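3.2 Collecting the cloth demonstrations

Demonstrations for the cloth tasks were given by hand, with no robot in the loop. The demonstrator sits at a table and holds one gripper in each hand, and every pose of the two grippers is stored together with the opening of the fingers. We chose this route after a short trial with the Rustosero remote-control station, where folding a towel took so long that people began to simplify the motion. With the hand-held tools they kept to the way they would fold at home. The remote station was kept for the two insertion tasks in Section 3.4, where slow motion does no harm.

Each session produces 40 demonstrations of a single task and ends with a short break before the tools are calibrated again. The purple microfiber cloth was used in all sessions reported in this section. It is soft enough to bunch up when lifted, and a view from the gripper then shows a large bunch of cloth and very little of the table (Figure 3). 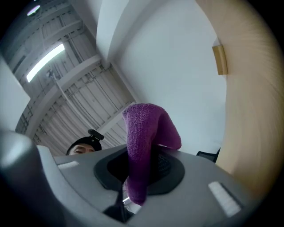

Figure 3. View from a hand-held gripper, with the purple cloth bunched at the opening in the gripper body.

For this reason the policy is not trained on gripper views alone. A head view is stored alongside them, and the streams are aligned in the Joly recorder before any trimming is done. The head view has its own weakness – it moves whenever the demonstrator looks away – so we use it as a visual input only and do not take hand positions from it.

In total we recorded 1,000 demonstrations at the Semunbridge site. After trimming, 891 were kept. The rest were dropped for lost tracking or for a cloth that left the table. We did not remove demonstrations in which the first grasp failed and was repeated, as these are the only examples of recovery the policy gets.

Handing the cloth from one gripper to the other was the hardest part to label. One gripper has to close before the other opens, and the cloth often hides both sets of fingers from at least one view. We mark the start of a handover from the finger openings and check it against the head view.
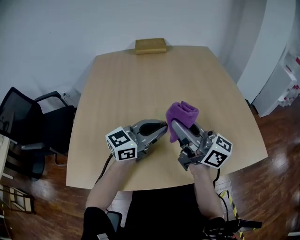
Annick Brunet objected, on reading a draft of this section, that a start time taken from the finger openings will come late for people who bring both hands together well before they close the second gripper, and she asked for the approach to be labeled as a separate phase. We tested this on the demonstrations of one session. The separate label made the approach smoother but did not change how often the handover succeeded, so the results in Section 4 use the simpler scheme. Both sets of labels are included in the Zurnus release.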